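# What is paper, and why is there so much of it in your schoolbag?

At the bottom of your schoolbag, under the jumper and the banana, there is a piece of paper. It was supposed to go home to a grown-up in March. It has gone soft at the corners and a bit furry along the fold, and that fur is a good place to start, so please get it out. Leave the banana.

## It's mostly fluff

Tear a corner off the note (not the part that needs signing). Look at the torn edge against something dark. You'll see tiny pale hairs sticking out of it. These are called fibres, and paper is made of them all the way through. The fibres lie flat and crisscross over one another in every direction, like a plate of spaghetti that somebody has ironed.

Most of the fibres in ordinary paper come from trees. A tree uses them to stay standing. Each one is a thin hollow tube made largely of a stuff called cellulose, which is tough, pale and completely useless to you as food. Cows can get something out of it. You can't, whatever you may have swallowed in kindergarten.

In a living tree the fibres are held together by a sort of natural glue called lignin. Lignin makes wood stiff, and it also makes cheap paper go yellow. If you leave a newspaper on a sunny windowsill for a week it will turn the colour of weak tea. The news doesn't improve either.

## Before trees

People didn't begin by making paper from tree trunks. For a long time they wrote on whatever was lying about: clay, bones, bark, wax, slabs of stone, the skins of sheep. All of these work. A slab of stone lasts for thousands of years, though it's a nuisance to pass to a friend during maths.

The Egyptians had papyrus, and we get our word "paper" from it, but papyrus isn't quite paper. It's made by laying strips of a reedy plant side by side, laying more strips across them and pressing the lot flat. The plant is never mashed up. Paper has to be mashed.

Mashing began in China, more than two thousand years ago. Papermakers there took bark, old fishing nets, rags and bits of hemp, beat them in water until they fell apart, and lifted the mush out on a screen. The idea travelled slowly west, and when it reached Europe the mush was made from old linen and cotton clothes. For hundreds of years, books in Europe were made of worn-out shirts and underwear. Very serious books, too. Laws, sermons, the lot.

The trouble with underwear is that there is only so much of it. As more people learned to read, there weren't enough rags to go round, and in the 1800s papermakers worked out how to use wood instead. Wasps had been doing this for millions of years. A paper wasp scrapes a bit of wood off your fence, chews it, adds spit and spreads it out to build a nest. It has never asked for any credit, and you shouldn't go over to offer it.

## How a mill does it

Imagine a town called Werkau, on a river called the Komer, with a paper mill at one end of it and a smell at both. Paper mills can smell of boiled cabbage and old eggs. People who live beside one will tell you that you stop noticing after a while. Their visitors will tell you something else.

Logs arrive at the Werkau mill on trucks. A big drum tumbles them against each other until the bark comes off, and a chipper turns them into chips the size of a cracker. The bark usually gets burned to help run the place.

Next the chips are cooked with chemicals in a tall tank called a digester. Your stomach is a sort of digester as well, but it's smaller and it gets to go on holidays. The cooking dissolves the lignin and lets the fibres float free. What comes out is brown, wet and lumpy, and it's called pulp. If the paper is going to be white, the pulp is washed and bleached. If it's going to be a cardboard box, it can stay brown, because boxes don't care.

Then comes the part I like best. The pulp is mixed with a huge amount of water, until it looks like thin milk and is nearly all water. This is sprayed onto a wide moving mesh. Water falls through the holes. Fibres stay on top, and they land in a tangle. By the time they reach the far end of the mesh they have become a very weak, very soggy sheet, and from there it's squeezed between rollers, run over hot cylinders and wound up on a reel that weighs more than a family of elephants.

## What holds it together?

You might think there must be glue in it. Sometimes there's a little starch, to make the surface smoother, but plain paper sticks together mainly by itself. As the water leaves, the fibres are pulled in close to each other, and when cellulose gets close enough to cellulose it clings. The cling is called a hydrogen bond. One of these bonds is feeble. A sheet of paper has more of them than you could count if you gave up school and did nothing else.

Water undoes them again. That's why a paper bag with a wet bottle in it is a bag with a short future. Water slips in between the fibres, they let go of each other, and there goes your lunch.

Tissue is made to come apart easily, since it has to get down the pipes. Paper towel has something added so that it holds on when wet. Please don't swap them. Plumbers are expensive.

## Paper has a direction

On that moving mesh, more of the fibres end up pointing along the machine than across it, a bit like logs in a river. This is called the grain. You can find it with a newspaper. Tear one way and you get a long tidy strip. Tear the other way and you get a map of the coast of Norway.

Bookbinders fuss about grain a great deal. If the pages of a book have it running the wrong way, they won't fold nicely and the book sits there half open, like a person who has been interrupted.

## Thick, thin and enormous

Paper is sorted by how much a square metre of it weighs. A sheet marked 70 g is fairly light, and it's the sort of thing a cheap notebook is made from. Card is heavier. Wrapping paper is often lighter, as you'll know if you have ever felt a present through it while pretending to admire the tree.

It's also sold in big rolls, which can be cut to cover a desk, a wall or the whole of a birthday table.

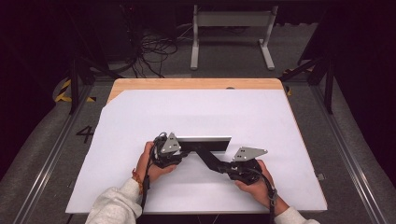 White paper looks white for the same reason that snow does. A single fibre is nearly see-through. Pile up thousands of them with air in the gaps, and light bounces about inside and comes back out in every colour at once, and your eyes call that white. Put a drop of cooking oil on the sheet and the oil fills the gaps. Now the light goes more or less straight through, and you have a little greasy window. A bag of hot chips does this without being asked.

## Make your own, badly

Your first sheet of homemade paper will look like porridge that was in an accident. Make it anyway. You'll need 2 old towels, a bowl, a blender, a flat piece of fly screen and a grown-up to be in charge of the blender.

- Tear 10 sheets of scrap paper into bits the size of a stamp.
- Soak them in warm water overnight.
- Blend small handfuls with plenty of water, then tip it all into the bowl.
- Slide the screen under the mush and lift it up level.
- Let it drip for 5 minutes.
- Turn it over onto a towel, put the other towel on top and press hard.
- Peel off the screen and leave the sheet alone until tomorrow.

It will be lumpy. It may be grey, or have half a word in it from somebody's spelling test. You can write on it if you use a soft pencil and keep your expectations low.

What you've done is recycling, and the mill in Werkau does the same with a bigger bowl. It can't go on forever. Every trip through the mush makes the fibres shorter and more battered, and after several goes they're too short to hang on to one another and get washed away. So mills that use old paper often stir in some new fibres to keep the sheet strong.

The furry note from March can go in the recycling too, once it's been signed. Check the date of the excursion first. If you've missed it, I'd mention the wasps and change the subject.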